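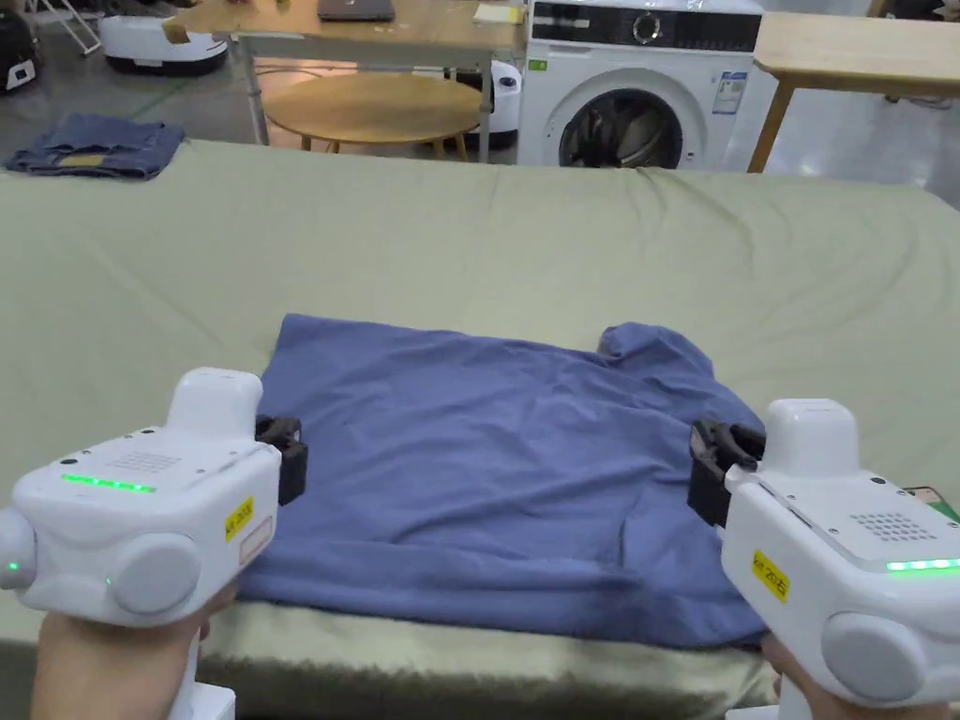 What is a wildlife record?

Seen a hedgehog? A newt? A funny orange ladybird on the bus stop? Then you've got the start of a wildlife record. Grown-ups who study nature need lots of these, and children can send them in too.

A record has four bits. What, where, when, who.

What - the name of the thing you saw. "Bird" is a bit too big. "Robin" is great. Not sure? Say what you are sure of, like "some sort of bumblebee".

Where - as exact as you can. "Maltley" is a whole town! "By the pond gate in Maltley park" is much better. A grid reference is best of all. That's letters and numbers that point to one little square on a map. Ask somebody to help you find yours, they're fiddly the first time.

When - the day you saw it. Write it down straight away or you'll forget.

Who - your name, or your first name and your school.

And that's a record. Done.

What happens to it next?

It goes to a person called a verifier. Verifier means checker. Our beetle checker is Nana Aidoo and she has looked at nearly 66 kinds of beetle from Maltley alone. She reads your record and thinks: does this animal live round here? Is it the right time of year? A swallow in July, fine. A swallow in the snow, hmm. She might write back and ask for a photo or a drawing. You're not in trouble! She asks grown-ups as well.

If it's all OK the record goes on the big map as a dot.

Why do dots matter?

Say somebody wants to build a road past Aken Wood. They have to find out what lives there first. If the map has dots for bats and toads, the road people can plan for them. No dots doesn't mean no toads. It might just mean no one has looked yet.

Old dots are useful too. Put them next to new ones and you can see if an animal is spreading or dissapearing. 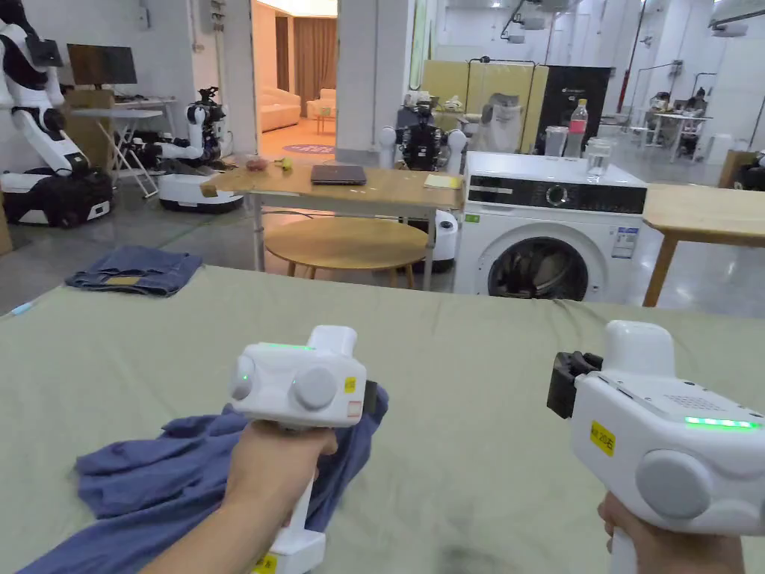 HAVE A GO

You need a pencil, some paper and 2 minutes of sitting still. Take a grown-up if you're going past your own garden.

Pick a spot. Sit. Look down as well as up. Write what you see with the four bits. Common things count - woodlice, pigeons, daisies, all of it.

Please don't pick up anything that might sting or bite. Put logs and stones back how they were, gently, somethings's roof is under there.

Words to know
Species - one kind of living thing.
Habitat - the place where it lives.
Verifier - the checker.

Questions you sent us

Do dead things count? (Marcelino)
Yes. Write "dead" next to it. Don't touch.

Can I record my cat?
Sorry, no. Pets aren't wild. What the cat is staring at might be!

What if I get it wrong?
Everyone does. Thats what checkers are for.

Give your records to your teacher or post them in the green box at Muleleck library. We empty it every Monday.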